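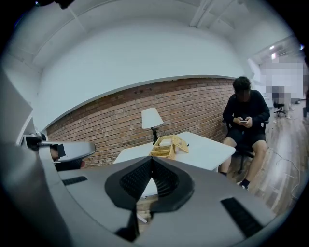
Janer Street Tool and Sewing Library – progress report, second quarter of grant
February 28, 2025

Sorry this is going out late in the day. Budget sheet is attached separately, same layout as last time.

Where we are

Open and lending. Loans this quarter: 204. Target in the grant letter was lower so we are ahead on that one. Behind on the evening classes, see below. Membership steady, a small dip over the holidays, came back in February.

Sewing machines are what people want. Waiting list for the overlockers is now longer than for everything else put together. Hand tools go out and come back with no trouble. Wallpaper steamer has been out more or less nonstop.

Lending desk

Moved to the Nosik catalog system, as agreed in the fall. Import was messy. Old records had the same drill under three names and half the saw blades had no record at all. All fixed now apart from the garden section, which we'll do before it gets busy. Members can reserve from home and most of them do. Reminder texts go out two days before the due date. Late returns are down a lot, though we only have part of a quarter to go on so please don't quote that anywhere yet.

One complaint – the system logs people out too fast. Have asked Nosik to change it. No answer so far.

Classes

Planned 5 evening classes, ran 2. Basic hemming (full, with a waiting list) and chair repair (half full, bad weather that night). The other three were put off when the heating in the back room failed. Landlord has had it looked at twice. It works on some days. We didn't want to charge people to sit in their coats.

New dates are set for all three and the instructors have agreed. Same fee. Nobody who had booked asked for a refund, they all moved over.

The plumbing class will need a bigger sink than ours. Looking at the school kitchen on Pliker Avenue, they seem willing, waiting on there insurance form.

Repairs and upkeep

Schnyder serviced all the sewing machines in one visit. Good job, fair price, came in under the line in the budget. Two of the older ones are not worth servicing again and we would like to swap them out. Would rather buy one solid used machine than two cheap new ones. Is that OK under the equipment heading or do you need a change request? Please let us know, the seller is holding one for us.

Tile cutter came back with a cracked guide. Member paid for the part. Pressure washer still leaking at the hose end, off the shelf for now.

Money

Spent nearly 800 dollars less than planned. Almost all of it is class fees we haven't paid out yet, so it will be used next quarter and is not a real saving. Blades and needles went over. We under-guessed how many needles people break. Proposing to move a little from printing to consumables – printing is hardly touched now that reservations are online.

Insurance renewed, went up a bit, still inside the line.

Next quarter

Run the three late classes plus the ones already scheduled. Finish the garden records. Saturday opening to start an hour earlier, on trial, members have been asking since the summer. Replace the two old machines if you say yes. Get a firm date out of the landlord for the heating, in writing this time.

What we need from you

An answer on the used machine. An answer on moving the printing money. And the new logo file, the one we have prints blury on the loan slips.

Member survey results will follow with the next report, the forms are still coming in.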